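Welcome back! If you've come straight from Section 3, your Drakia player is plugged in, talking to your television, and probably showing you the blue shelf screen with nothing on it. This section is where we put your films on that shelf, and I think it's the most enjoyable part of the whole set-up, so pour yourself something nice and take your time.

## 4. Building your film library

### 4.1 Before you start

You will need your films on a drive that the Drakia can read, the remote, and an internet connection if you'd like posters and cast lists filled in for you. The player will hold up to 3,141 titles on one shelf – a funny number, I know, but that is where the memory runs out. If your collection is bigger than that, skip ahead to 4.4 and make a second shelf first.

**Note:** Home movies are welcome too. They won't get a poster by themselves, but you can give them any picture you like (see 4.5).

### 4.2 Adding your films

1. Plug the drive into the port on the back marked **Library**. The front port is for updates only and won't show your films.
2. Press **Home**, then choose **Shelf > Add films**.
3. Pick your drive from the list. If you have given it a name, you'll see the name; otherwise it will say "Drive 1."
4. Choose **Whole drive** or **One folder**. For a first go I'd suggest one folder with a few films you know well, so you can get a feel for how the player sorts things.
5. Press **OK** and let it read. A collection of 200 films is usually done before the kettle has boiled, while 1,000 or more can take a good part of an evening.
6. When the green tick appears, press **Back** and have a look at your shelf.

**Caution:** Please don't unplug the drive while the small light beside the port is blinking. The player is writing its notes to the drive, and a half-written note can leave you with a shelf that has to be built again from the start. If you need to stop, choose **Pause reading** and wait for the light to go steady.

### 4.3 Fixing a film that has been matched wrongly

Sooner or later the player will mix up two films that share a title, especially if one is a remake. Old black-and-white pictures and festival shorts get muddled most often. Putting it right is easy enough:

1. Highlight the film and hold down **OK** until the side menu slides out.
2. Choose **Match again**.
3. Type the title followed by the year, with a space between them, and press **Search**.
4. Pick the right film from the results. The poster, the running time and the cast will all change together.

If none of the results is right, choose **Leave as it is** and type in the details yourself. Jocelyn Samonte, who looks after our help desk in Wendstead, has a shelf full of silent comedies that she entered by hand over one long September, and she tells me it was rather soothing.

**Note:** Matching again never touches the film file itself. Only the label on the shelf changes.

### 4.4 Making a second shelf

Many households like a shelf for the grown-ups and another for the children, or one for each person who is fussy about such things. Go to **Shelf > New shelf**, give it a name, and choose a color for its edge. You can have up to 4 shelves, and the same film may sit on as many of them as you please.

To keep a shelf private, switch on **Ask for code** and enter a code you'll remember. Write it down somewhere – we can clear a forgotten code for you, but the shelf has to be rebuilt afterward.

### 4.5 Choosing your own shelf picture

Every shelf and every film can carry a picture of your own. Save it to the same drive as your films, highlight the shelf or film, hold **OK**, and choose **Change picture**. Wide pictures suit shelves, and tall ones suit single films. Strong colors tend to look best from across the room. 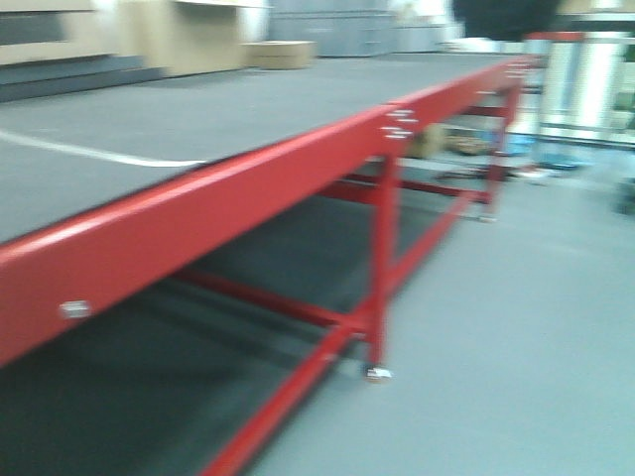
*Red rail and gray tabletop.*

If the titles are hard to read over your picture, open **Shelf > Look** and turn up **Shade behind text** a notch or two. Pale pictures usually want more shade than dark ones. To go back to the plain blue, choose **Remove picture**; your own file stays safely on the drive.

### 4.6 Keeping the shelf up to date

The player looks for new films each time it wakes up. If you've added something while it was already on, press **Home** and choose **Shelf > Look again**. Films you have deleted from the drive will show in gray until you choose **Tidy shelf**, and your star ratings are kept in case you bring them back.

Next comes Section 5, where we set up subtitles and the late-night sound setting.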